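Why does Vastby kill everyone off in December

2020-08-19
Uzma Ghauri

Finished Vastby last night. All of it, season four included, which I'd been putting off. And I'm cross. Not about the ending so much, the ending is fine, everyone's on the boat, whatever. Cross about Fang.

If you haven't watched, spoilers from here down. Fang is the ferry mechanic. Turns up in the second episode to fix a winch, has four lines, and was meant to be gone by the third. You can tell. No surname, no house, same green jumper every time. Then somebody in the writers' room noticed she was the only person in town who ever laughed at anything, and she stayed. By the middle of season two she's got a brother, a debt, and a key to the Gernholm place that she shouldn't have. Best thing in the show. My favourite scene in the whole run is her eating toast on the slipway while the Gernholm sisters scream at each other behind her. She never turns around.

And then they drown her. Off screen! Between seasons! We come back and there's a wreath on the workshop door and the older sister says "it's been hard on all of us" and off we go to the council election.
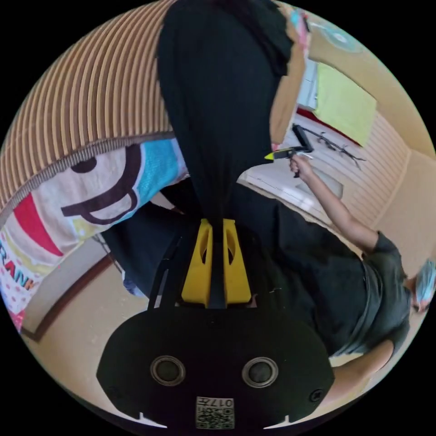

I know the usual defence. Actors leave, contracts run out, a show has to do something with the gap. Fine. But a move to the mainland does the same job. A job does the same job. People leave small towns all the time and it's sad and nobody needs a wreath. Killing her meant the other characters had to grieve, and the show plainly had no interest in that, so we got one sad breakfast and a song.

What bugs me is who gets the proper death. The harbourmaster gets a whole episode. Hospital, flashbacks, his horrible son at the window, the long walk home after. He'd been a plot device since the pilot. I couldn't tell you one thing he liked. Fang liked toast, cards, bad radio plays, and the dog from the chandlery. I didn't have to look any of that up.

Compare Trernari, which is a much sillier show. Vampires in a bakery, more or less. I wouldn't defend a single plot in it. But when the night baker dies in season three the show stops dead for it. Her apron stays on the hook for 21 episodes and the camera finds it nearly every time, and no one says a word about it untill the new girl reaches for it by mistake. That's it, that's the whole trick. Costs nothing. An apron.

Vastby had the budget and the lovely grey sea and it couldn't manage a green jumper on a chair.

Some of this is the episode count, I do get that. Seasons one and two had time to muck about. Season four is 9 episodes and every one of them has to move the election along, so anyone who isn't voting or cheating is in the way. Side characters live in the mucking about. Cut that and you've got five leads explaining things to each other in kitchens. I timed nothing, but the kitchens felt long.

I said most of this in the comments on my season three post and got an earful.
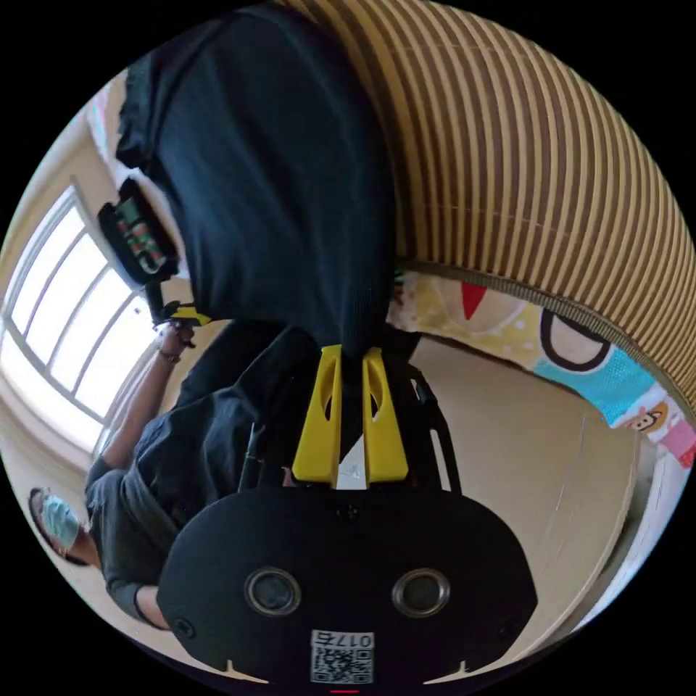

Mohsin Pirzada wrote back that I'd missed the point, that the town forgetting Fang so fast was deliberate and the coldest thing the show ever did. She'd fixed their boats for years and they gave her a wreath and a song. He reckons the older sister's line is supposed to sound hollow, and that I was asking for a comfort the writers were right to hold back.

It's a good argument. I've thought about it for weeks, on and off. I'd buy it if anything in season four backed it up. One person feeling guilty. Her brother coming in on the ferry and having no one meet him. But the brother's never mentioned again, and neither is the debt, and the key to the Gernholm place just stops existing – after all that fuss with the locksmith! A cold town is one thing. A town where the writers lost their notes is another, and I think we got the second one.

Still recomend it, by the way. Seasons one and two without reservation. Three if you're already in. For four, skip to the storm episode and then the last one, you'll follow it fine.
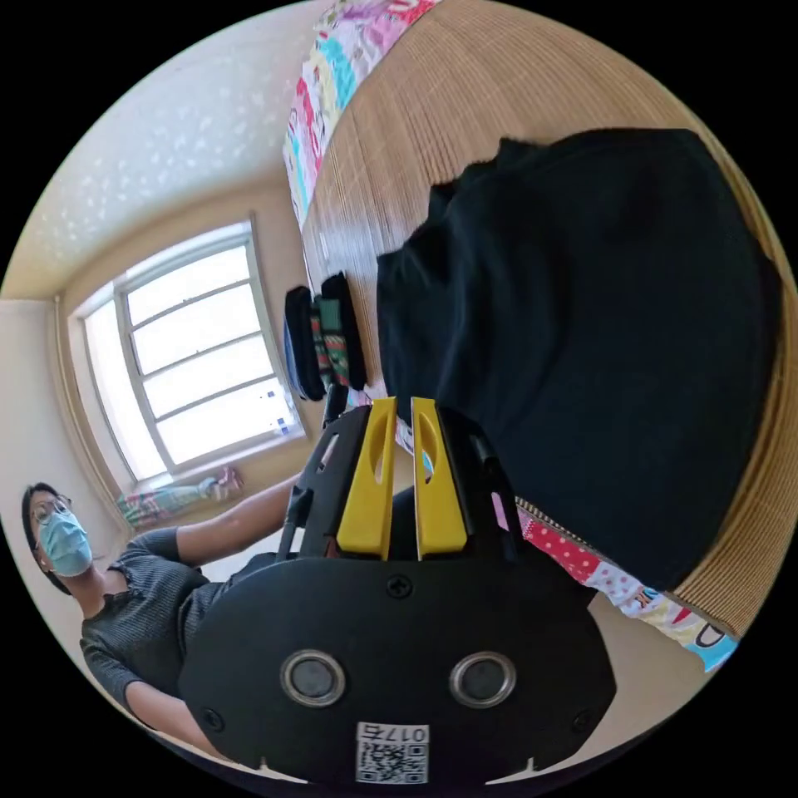
Top: reader comments on this one are open until December.

Next up is a Trernari rewatch, from the start, probably two posts a month if I can keep to it. I'll do the apron episodes together. If anyone's got a decent copy of the pilot with the original music please get in touch, mine has the replacement songs and the dance in the flour store makes no sense without the right one.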